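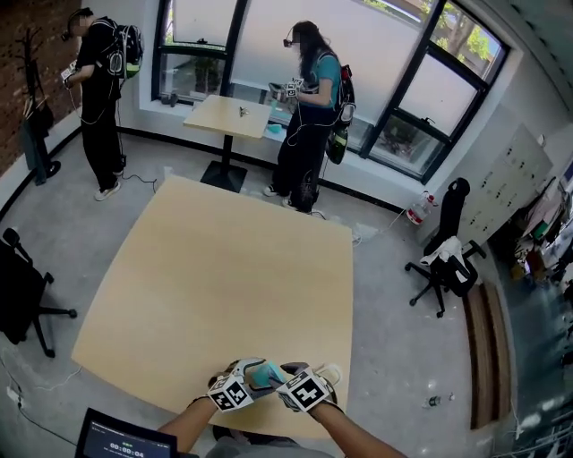
Maintenance notes, July

I look after the handheld grippers at Gronen, and July has mostly been a month of cables and markers. I said in the last post that I would write down how I set up a rig in the morning, so this is that.

First thing, before anyone puts on a backpack, I wipe the cube markers with a dry microfiber cloth. The tracking depends on the black squares having clean corners, and fingerprints dull the white parts faster than you'd think. I used to use glass cleaner. It lifted the print on one cube and I had to make a new one, so now it's a dry cloth only.

Next I check that the cube hasn't shifted on its mount. I drew a thin pencil line across the joint on every unit. If the two halves of the line don't meet, the gripper goes back to the bench and gets calibrated again. A calibration run is 256 poses and takes most of a coffee break.

Then the jaws. I open and close them slowly by hand and feel for grit. Last month one pair had a sticky spot near fully closed, which I blamed on the spring for two days. It was a crumb of dried glue in the slide. A toothpick got it out. The pads are a separate matter – I change them after 600 grasps, earlier if the edge starts to peel. The Michiels pads last longer than the old ones but they need a full night for the adhesive to set.

Cables are where most of my time goes. They fail at the plug end nearly every time, from being pulled sideways when the wearer turns. I leave a loose loop at the gripper and tape the cable down 7 inches back from the plug. I tried zip ties and they pinched. On the floor I run them along the wall as far as I can, and I still find one under a chair wheel most weeks.

Last is a short test recording, six seconds, watching the timer. If the Ulemska logger shows a gap, I swap the cable before I touch any settings. That fixes it more often than it should.

Two units are still waiting on new trigger springs from Cleltgate. I have spare screws in the meantime, but no springs, so they stay in the drawer. Next post will be on the backpack batteries, if the new charger gets here.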